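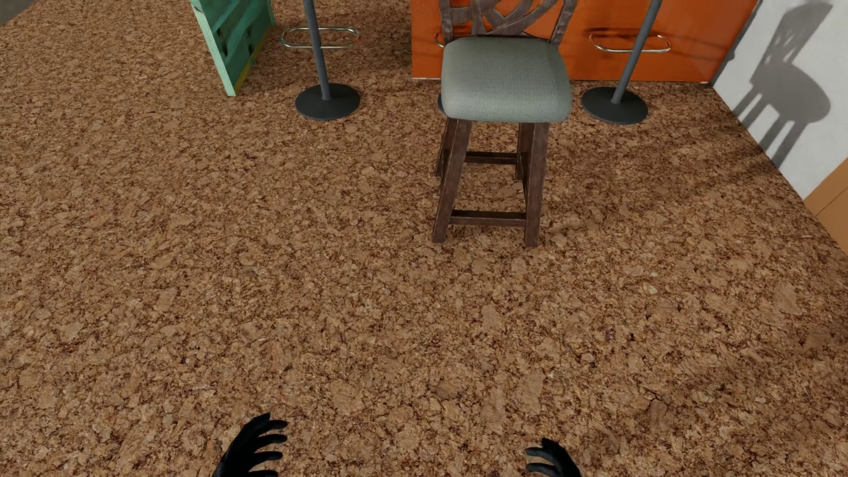

Abb. 3.1 Computergenerierter Innenraum mit gesprenkeltem Korkboden

Kapitel 3
Der Refrain: Warum wir mitsingen, bevor wir den Text kennen

Wer schon einmal in einem Club stand, in dem zweihundert Leute gleichzeitig dieselbe Zeile rufen, weiß, welche Kraft ein guter Refrain hat. Im Rap wird er meist Hook genannt, also Haken, und das Wort passt wunderbar: Etwas bleibt hängen. In den ersten beiden Kapiteln haben wir uns mit Beat und Strophe beschäftigt. Jetzt kommt der Teil des Songs an die Reihe, auf den viele beim Hören geradezu warten – und der beim Schreiben oft die meiste Mühe macht!

Ein Beispiel begleitet uns durch das ganze Kapitel. Die Rapperin Sinéad Dunne und der Produzent Milan Prins haben für ihr Stück »Kistville« drei Fassungen derselben Hook aufgenommen. Die erste hat acht Takte und erzählt eine kleine Geschichte, mit vielen Silben und einem Reim, der erst in der vierten Zeile aufgeht. Die zweite wiederholt nur noch zwei Zeilen. In der dritten bleibt ein einziges Wort übrig, der Titel, und er fällt jedes Mal knapp hinter die Eins. Auf dem Papier sieht das nach wenig aus. Sprechen Sie es einmal laut und klatschen Sie dazu den Grundschlag, dann spüren Sie sofort, wie der verspätete Einsatz den Takt nach vorn zieht.

Spannend ist auch, was rund um die Hook geschieht. Prins nimmt im letzten Takt der Strophe den Bass heraus, und für einen Moment steht die Stimme ganz allein da. Kommt der Bass mit dem Refrain zurück, klingt er größer als vorher, obwohl am Pegel nichts verändert wurde. Solche Aussparungen werden Sie nach diesem Kapitel überall hören, versprochen – im Radio, im Supermarkt, in der Playlist Ihrer Geschwister.

Sugeng Mandagi geht in seinem Stück »Zudham« einen anderen Weg. Er singt die Hook, während die Strophen streng gerappt sind, und legt eine zweite Stimme darunter, die fast geflüstert ist. Der Kontrast zwischen gesprochenem und gesungenem Ton übernimmt hier die Aufgabe, die bei Dunne der Rhythmus hat. Beide Lösungen sehen wir uns in Abschnitt 3.2 Takt für Takt an.

In diesem Kapitel lernen Sie
– Hook, Bridge und Pre-Hook beim Hören zu unterscheiden,
– Silben auf ein Taktraster zu verteilen und Betonungen zu verschieben,
– einen eigenen Refrain von acht Takten zu schreiben und zu kürzen.

Zum Einstieg
Wählen Sie einen Rapsong, den Sie gut kennen, und hören Sie ihn zweimal. Notieren Sie beim ersten Durchgang nur, wann der Refrain beginnt und endet. Achten Sie beim zweiten auf die Begleitung: Welche Instrumente kommen hinzu, welche verschwinden? Tauschen Sie Ihre Notizen mit jemandem aus, der denselben Song gewählt hat. Ihre Ergebnisse brauchen Sie in Abschnitt 3.1 wieder.

3.1 Was eine Hook zur Hook macht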